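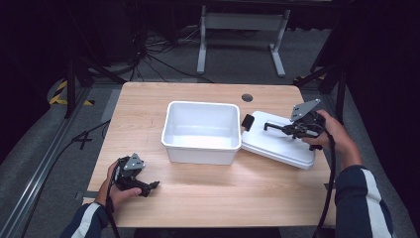
White plastic storage bin with its lid off, on a light wooden table.

Kitlow Community Help > Club Racing > Timing and Classification

Grid position after a qualifying session is stopped early

Asked by Obadia Massawe

I am the entrant of a car in the Vusau Sprint Series and request clarification of the procedure for setting the grid when qualifying does not run to its full length. At the December meeting at Brondudum, the session was stopped under a red flag with 2 minutes remaining and was not resumed. Our driver had crossed the line to begin a timed lap before the red flag was shown and crossed it again afterward. The lap appeared on the live timing screen and would have placed the car fourth. When the provisional grid was issued, the lap had been removed and the car was listed eleventh in a field of 31.

The supplementary regulations state that the grid shall be set by "the fastest lap completed by each car during the session." They do not define the moment at which a stopped session is considered to have ended. I would be grateful for answers to the following.

Does the session end when the red flag is shown, or when each car next crosses the line?

Is a time displayed on the live screen considered official until it is withdrawn in writing?

May an entrant still raise the matter once the race has been run?

3 answers

Answer from Fouad Hijazi
Marked as accepted

In the series regulations, the session is deemed to have ended at the time the red flag is ordered by the clerk of the course. That time is entered in the race control log. A lap counts only if the car crossed the timing line before the logged time. A lap in progress is not counted, even where the driver had already passed the incident and was not delayed by it. The relevant wording is in the general section on stopped sessions, and the supplementary regulations for an individual meeting are read together with it.

Live timing is provided for information. The official document is the provisional classification signed by the chief timekeeper, and no separate notice is required when a lap shown on the screen is left out of it.

With regard to the third point, a protest against the provisional grid must be lodged in writing within the period printed at the foot of the sheet. At Brondudum this is normally 30 minutes. After that period the grid becomes final and the stewards will not reopen it on the same facts. An entrant may ask the secretary of the meeting for a copy of the log entry, and I would recommend doing so before the next round.

Answer from kettle_paddock

Same thing happened to us at the Kettle round, Sunday morning. Lap deleted, started at the back. Ask for the log.

Answer from member 2,989

It should be noted that practice differs between series. In some championships the order is taken from the last full lap completed by all cars, and in others a driver who causes the stoppage loses the best time set. Entrants who compete in more than one series are advised to read the stopped session rule for each. I do not have the current Vusau regulations and cannot confirm the section number.

Comment from Obadia Massawe

Thank you. The secretary has supplied the log entry. The red flag was ordered before our car reached the line, and I consider the question answered.

80 members found this page helpful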